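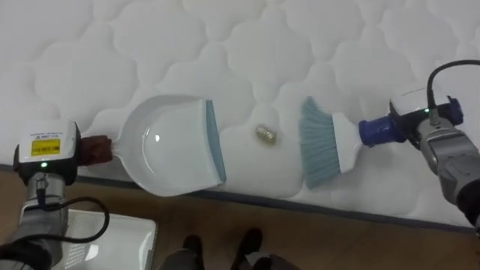 One arm has the dustpan and the other has the brush. The small gold-colored thing between them is the trash.

How a Two-Armed Robot Is Kept Ready to Sweep

Sweeping crumbs off a bed is easy for you. You hold the dustpan still with one hand, push with the brush in the other, and the job takes a few seconds. For a robot, it takes two arms, two grippers, and a person who checks everything before the arms start to move.

The robot in this story is called Jokier. It works in a test room at a company named Rinora, in the town of Fomham. Britt-Marie Solberg looks after it. She has a toolbox, a notebook, and a list of jobs to do each morning before the robot is switched on.

Holding on

A gripper is a robot's hand. Your hand has soft skin that squeezes into shape around whatever you pick up. A gripper has hard parts, and a hard part against a smooth plastic handle can slip.

There are two ways to fix this. The first is to add a pad. On Jokier's left gripper, a brown pad goes where the dustpan handle is held. Pads wear down, just like the bottoms of your sneakers. Britt-Marie presses each one with her thumb. If it feels flat or shiny, she peels it off and sticks on a new one.

The second way is to add an adapter. An adapter is a piece that goes between two things that do not fit together by themselves. The blue piece on the right is an adapter. The robot's gripper goes on one side of it and the brush handle goes on the other. Zbigniew Kozłowski makes the adapters in the workshop downstairs. His first one was too wide, and the brush wobbled inside it. The third one fit.

To test the fit, Britt-Marie takes hold of the brush and twists it gently. The brush should stay where it is. If it turns, she takes it out and puts it back in again.

Cables need room

Each arm has a black cable. If a cable is pulled too tight, it can come loose or break inside, where you can't see the damage. So the cables are left in loops. When the arm reaches out, the loop gets smaller. When the arm comes back, the loop gets bigger.

A loop can be too big, though. Then it might catch on the furniture -- or on the other arm. Before work starts, Britt-Marie moves each arm slowly as far as it will go and watches the cable the whole way. She also runs her fingers along it, with the power off, and feels for cuts and flat spots.

Lights and labels

Look for the small green light on each gripper. On Jokier, green means the gripper has power and is ready. If one light is green and the other is dark, the first thing to check is the plug. Most of the time the plug has worked its way out a little.

The yellow label is a warning label. Machines with moving parts often have them. A label that is dirty or peeling gets replaced, the same as any other part.

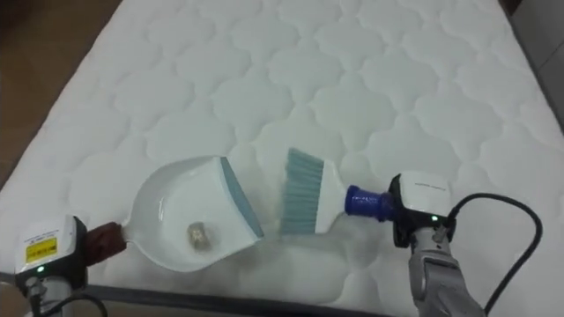

A crumpled bit in the dustpan. The edge of the pan and the tips of the brush face each other.

Lining up the tools

The dustpan has a rubber lip along the front. It has to lie close to the mattress, or trash will slide underneath it. On a hard floor that is simple. This mattress is quilted, so it is full of bumps and dips, and a pan that sits well in one spot may tip up in the next.

The brush matters too. Bristles that are pressed down too hard bend over and stop sweeping. Bristles held too high miss the trash. Britt-Marie sets the height by lowering the brush a tiny step at a time until the tips just touch the cloth. She writes the number in her notebook. When a new brush goes in, the old number is no good and she has to find it again.

Every 400 sweeps, both tools come off the robot. The pan is wiped with a damp cloth. The brush is combed out with an old hair comb, and hairs and threads are picked from the bristles. Then everything goes back on and the checks start over.

Words to know

Adapter: a part that lets two other parts fit together.
Bristles: the stiff hairs on a brush.
Gripper: the part of a robot that holds things.

Try it yourself

Put on a pair of thick winter gloves and sweep a paper ball into a dustpan on top of your bed. Try it again on the kitchen floor. Which was harder, and which tool gave you the most trouble?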